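Operators wanted – gripper comparison, two-arm bench (paid, part time)

Destadley site, Brultunport. Start: May. Number of places: 19.

Short version

We are comparing grippers on a two-arm setup and need people to drive the arms. You sit at the control station, you move small objects from one spot to another, you do it again with different fingers on. Then again. We pay 28 dollars an hour. No robotics background needed for most of the places, see below.

Who we are

Soomro is a small test shop. We don't build grippers, we try out other people's and write up what happens. This round is called Mollavero and it runs until we have 4000 usable trials. Half of those are two-handed tasks (one arm holds, the other does the work), the rest is plain pick and place with either arm.

What we are comparing

Parallel grippers, two-finger, with different pads. Flat rubber, ridged rubber, bare. Same arms all the way through so the fingers are the only hardware that changes.

Also two controllers. One is a pair of handheld grips with a trigger, the other is a smaller copy of the arms that you move by hand and the big ones follow. People have strong feelings about which is better. We want numbers insted, so everybody does both, and we switch the order from person to person.

Cameras: one fixed view of the table for everyone. Some sessions you will work from the screen only, some sessions you can look at the table directly. You'll be told which before you start.

What a session looks like

Three hours. First one is training and doesn't count toward the 4000, you still get paid for it. After that it's blocks of trials with a break between blocks. Each trial:

– reset the objects to the marks shown on your screen
– arms to home
– start the recording with the foot pedal
– do the task
– stop, tick one of the outcome boxes (done, dropped, timed out, other)

If it's "other" write a line about what went wrong. Please write something we can use. "Weird" is not something we can use. "Left finger slid under the object and tipped it" is great.

Timeout is 130 seconds. Most people don't need close to that once they have a couple sessions behind them, but the two-handed ones can eat it up fast.

Who can apply

Over 18, able to sit for a session, OK vision with or without glasses. Both hands in use at the same time, for the controllers. Left-handed people especially welcome, we are short on them.

Not a fit right now if you have worked for a gripper maker in the last two years. Sorry. It's in our agreement with the companies that send us hardware.

Three of the 19 places are for bench leads. For those we do want experience: you should be able to swap fingers, re-zero a gripper, check a wrist cable for strain and know when to hit the stop and leave it hit. Python is a plus, you will be reading logs. Bench leads get more hours and a higher rate, ask us about it when you write.

The objects and the table

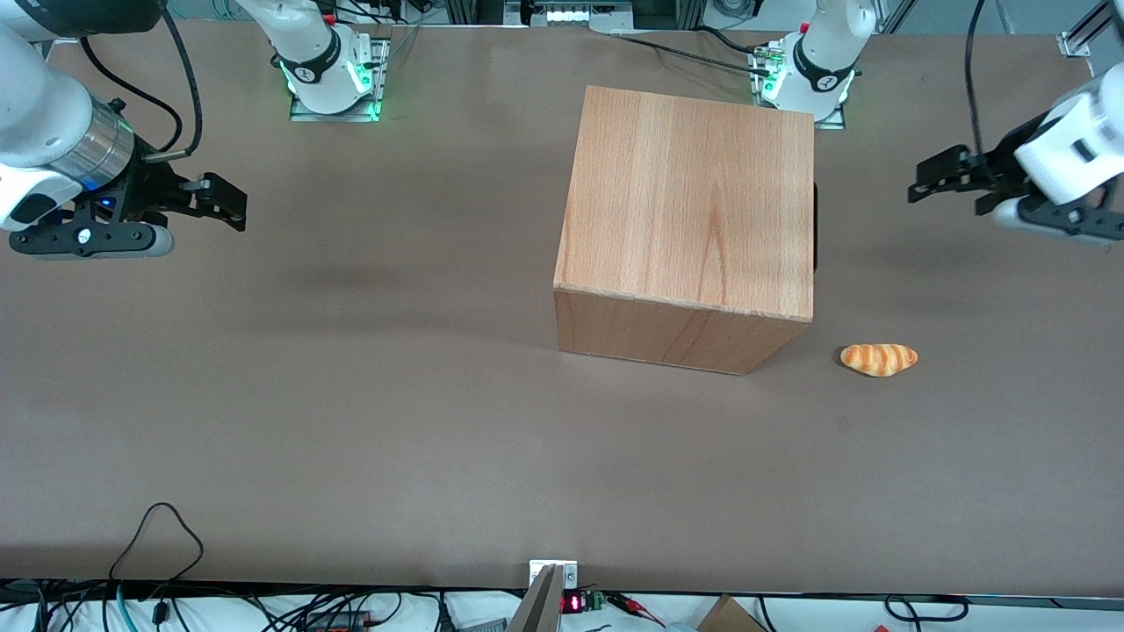 Objects for Mollavero are picked to be annoying in different ways. Some are big and square, some are small with hardly a flat side on them, and a pad that does fine on one can be hopeless on the other. The large wooden box and the little striped bread roll are a good example of the spread. The box raises the question of how wide the fingers open and whether it's a job for two arms. The roll has tapered ends, so where you grab it matters a lot, and coming in along its length is a different task from coming in across the middle. Both go in the log under their own object code, and please don't swap the codes, fixing that later takes forever.

Other objects get added as we go. Soft stuff, thin stuff, a few things with lids. If you get bored of one set, tell the bench lead and we'll see if we can move you to another block, no promises.

Hours

Weekday mornings and evenings, plus Saturday. Saturday slots fill first so say so early if that's the only day you can do. We ask for at least two sessions a week, becuase skill drops off when people leave long gaps and then we can't tell the gripper from the rust.

Evening sessions end at 9 pm sharp. Building rule.

Safety and house rules

Stay out of reach of the arms when they are powered. Resets happen with the arms at home and paused, every time, also when you are in a hurry. Hair tied back, no lanyards, no loose sleeves. Closed shoes. Coffee stays in the kitchen.

Anyone can press stop, for any reason. You don't have to explain it first. A stopped trial gets marked and we redo it, your pay is not affected.

Don't adjust the cameras. If you bump one, say so right away – we can recalibrate, but only if we know.

What we record

Table video, arm positions, gripper opening, controller input, your outcome boxes and notes. Not your face, no sound. Your trials are stored under a number. Results go to the companies as group figures, so no company gets to see how any one operator did. You can ask for your own results when the round is over and we'll go through them with you if you want.

Pay and practical stuff

28 an hour, paid every two weeks. Training session included. If we cancel on you the same day (hardware breaks, it happens) you get one hour's pay anyway. Parking behind the building is free after 5 pm, mornings you need a permit from us. The bus stops out front. Lab is on the ground floor, step-free entrance on the side.

How to apply

Send us a short message through the contact form on the Soomro page, subject line "Mollavero operator" or "Mollavero bench lead". Include:

– days and times you can do
– left- or right-handed
– any gaming, crane, surgical sim, RC or similar experience (none is fine)
– for bench leads: which arms and grippers you've worked with, and one thing you broke and how you fixed it

No resume needed for operators. Bench leads yes, one page.

We answer in the order messages come in. Short try-out on the bench before we confirm, half an hour, paid. Places close when they're full, and we keep a waiting list for the next round.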